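4.2 Finger geometry on the toy kitchen

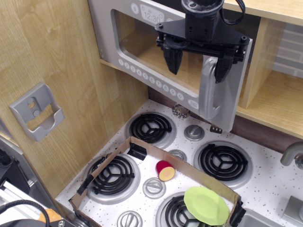 Figure 3. View of the toy kitchen with the tapered fingers mounted. The microwave door is open and the fingers are spread.

The bench tests in Section 4.1 compare the two finger sets on isolated objects, where approach direction is free and nothing stands near the target. Neither condition holds in the toy kitchen. The microwave is mounted under a cabinet and above the stovetop, so a finger that reaches for the door handle has to pass close to the door panel, and the same fingers must then work on small items lying on the stovetop (Figure 3). We therefore repeated the comparison in the kitchen with the arm, controller and camera placement unchanged.

Two finger sets were tested. The Gosby set is a pair of flat parallel pads. The Urio set tapers toward the tip. Both attach to the same mounting plate, and a swap takes about 3 minutes including the closing-width calibration. The gripper force limit was held at the same value for both sets, and no retuning of the Clinon controller was permitted between swaps. An earlier round in which each set had its own gains was discarded, as the effect of the fingers could not be separated from the effect of the tuning.

Three tasks were used: opening the microwave door by its handle, closing it again, and moving a toy food piece from the cardboard tray to the green plate. The tray limits how far objects can roll when they are knocked, and its low walls are part of the problem, as a wide finger can touch the wall before it reaches the object. Each trial began from a fixed home pose and ended on success, on a timeout, or when the operator pressed the stop. In total 264 trials were run, divided equally between the finger sets. Fanni Gál and Jad Nseir operated the arm; Afaf Qaisi scored the recordings without being told which set was nominally under test, although the finger shape is of course visible in the wrist view.

Door opening separated the two sets most clearly. The flat pads made contact over a larger area of the handle and slipped less once closed, but they often struck the door panel on approach and pushed the door before the grasp was complete. The tapered fingers could be placed with one tip behind the handle and rarely disturbed the door. Their failures came later in the motion. As the door swung, the handle rotated relative to the fingers and the contact moved toward the tip, where the force available before slip is lowest. Adding a small wrist rotation to the opening trajectory reduced this, but we report results without it — the flat pads cannot follow the same rotation without hitting the panel.

Closing was nearly insensitive to finger shape. Most successful closures were pushes with the outer face of one finger, and the gripper aperture played no part.

On pick and place, the tapered fingers did better when the food piece lay on its side close to a tray wall. With the piece near the center of the tray the difference was small. Cylindrical pieces tended to rotate out of the tapered tips when gripped off center, a failure we did not see with the flat pads. Release over the plate was also less repeatable when the plate was tilted; the piece slid along the surface after the fingers opened, and trials of this kind were scored on the final resting position.

Two limitations should be noted. The wrist camera sits close to the fingers, and the finger tip can cover part of the handle in the final phase of the approach, so some of the measured difference may come from occlusion. Silvan Eberhard repeated a subset of the door trials with a second Britinar camera fixed beside the kitchen, and the ordering of the finger sets did not change. In addition, the fingertip covering of the Urio set was replaced once during testing, and we did not control for wear before that point.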